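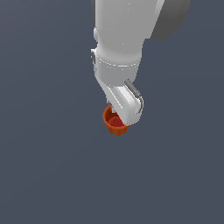

*Orange cup, sim arm, blank background. Teleop session in Hundomine.*

**1/** I've spent the past month reading claims that you can teach a robot a household task "just by showing it." So I got a login for Hundomine, the simulator Tritach uses for its remote-control demos, and tried being the teacher. I have notes.

**2/** The pitch: you steer the arm, the software records what you did, a model learns from the recordings. My task was to pick up a small cup and hold it upright. A toddler gets this in one go. I did not get it in one go.

**3/** The grip I could manage. Level was the hard part. You steer the hand with a controller, you judge tilt off a flat screen, and there's no weight in your fingers to tell you you're pouring imaginary coffee on an imaginary floor.

**4/** The Tritach page says their cup model learned from 3,459 demonstrations. Fine. How many were good? Who decided? I looked through the docs twice and found a tag called "success" with no definition under it.

**5/** I recorded 135 tries over two evenings. By my own rules I'd keep 20 of them. By the "success" tag, as far as I can tell from the log, I'm a genius. 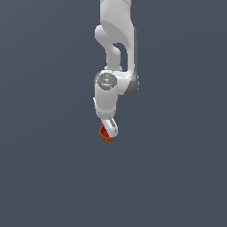 *Same session, same cup, another view of the arm.*

**6/** Look at all that empty space. No table, no shelf, no second cup to knock over. I get why you'd start there. I don't get how you go from there to a slide that says "kitchen ready," and I've now seen that slide in 2 separate decks.

**7/** Someone from the Katene forum told me bad demos are useful too, as long as they're labeled. I can buy that. Then label them! Mine went in as one big pile, shaky ones included, and I never saw a box to check.

**8/** Credit where due: the controls respond fast, the replay tool is great, and by the second evening my hands had picked up a few habits. So somebody learned from the demonstrations. I'd like to see the numbers on the model.

**9/** What I want from Tritach before I believe the rest: the success rule in plain words, the count of demos thrown out, and one test on a real arm with a real cup and some junk on the counter.

**10/** There's supposed to be a live demo at the Nostham open house in December. I'm going, and I'm bringing my own mug. It has a chipped handle and it's kind of heavy. Will post how it goes.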